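Where the Clothes Land: A Study of Laundry and Sorting in a Shared Study Room
Project report, Landard course in Home and Everyday Design
Minttu Laitinen and Natanael Figueiredo
16/04/2019

1. Why we picked this subject

When our teacher, Agnes Hedlund, asked us to choose one small household job and follow it closely for a whole term, most of the class went straight for cooking. We went for laundry, partly because we both dislike it and partly because the room we study in at the Plerkine apartments has slowly turned into the place where everyone's clothes end up. It was meant to be a quiet room with a desk and a sofa. By January it was a quiet room with a desk, a sofa and a great many socks, and we thought it would be nice to find out how that comes about.

We kept a notebook for 41 days and wrote down every item of cloth that was left in the room, where it was put first, and where it finally went. We also handed out a short set of questions to our neighbors in the building, and 24 of them were kind enough to fill it in.

2. The room

The desk is by the balcony, with the office chair pushed in behind it, and the laundry basket lives on the floor there because it is the only spot where people don't trip over it. The gray seat is much nearer to where you come in. We didn't think much about this at first, but it came up again and again in the notebook, and by the third week we had started writing "G" for gray seat just to save ink. 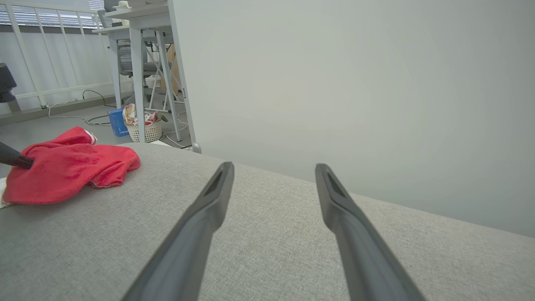

Figure 1. Red cloth on the gray upholstery, with the basket on the floor beneath the desk.

3. What we found

We logged roughly 200 items in all, and the gray seat was the first stop for far more of them than the basket was. Towels and sweaters were the worst. Small things like socks did better, maybe because you can toss them from a distance and feel pleased with yourself when they go in (Natanael would like it noted that he got very good at this).

The other thing we noticed is that one piece of clothing invites another. If the seat was clear in the morning, it often stayed clear until dinner. Once a single shirt was lying there, people seemed to feel they had been given permission, and by evening we would have a small hill. We wrote this down as the "first shirt" effect, which is our own name for it and probably not a very scientific one.

The basket has its own troubles, too. Paper and packaging find their way in along with the clothes, so whoever does the sorting has to pick all of that out before anything can be washed. And with cables running along the floor under the desk, pulling the basket out takes a bit of care.

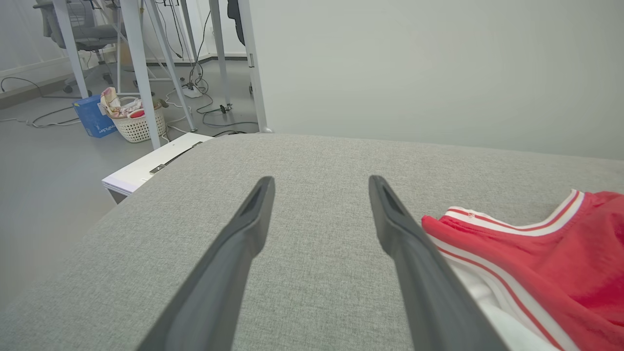
Holger Tangen, reading our draft, thought we were being too hard on the seat and that people will always put a sweater down on something soft at waist level or below, so why not give up and put the basket there instead? We liked this a lot and tried it for the last stretch of the project.

4. Moving the basket

With the basket right beside the seat, the evening hill got a good deal smaller, though it didn't go away. Clothes that were going to be worn again still landed on the upholstery, and when we thought it over we had to agree that a basket for washing is the wrong home for them. A couple of hooks by the door would help, and we would have loved to test that if the term had been longer.

5. Thanks

Our thanks to Holger, to Agnes Hedlund for her patience with our spelling, and to all the neighbors who answered our questions. The notebook is on the shelf in the Landard project room for anyone who wants to look through it.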